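Rosten round table

A small meeting table for offices, studios and break rooms. The round top has a light wood finish and no corners to catch on, so people can stand or sit at any side. It suits short meetings, sorting and packing, or a quick lunch.

Order code: Rosten 586
Carton weight: 9 kg
Delivery: flat packed, tools included
Guarantee: 60 months

Wipe with a damp cloth and dry straight away. Do not use scouring pads. Tighten the fixings again after the first month of use.

The yellow top is sold separately under the name Prirkum. For orders of several tables, write to Parvathi Bhat at Godent.

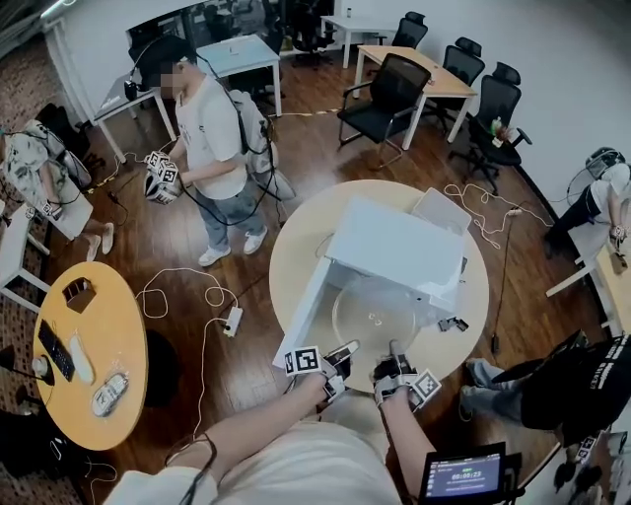
Round table, light wood top, in use in a shared workroom.

Page updated April 2007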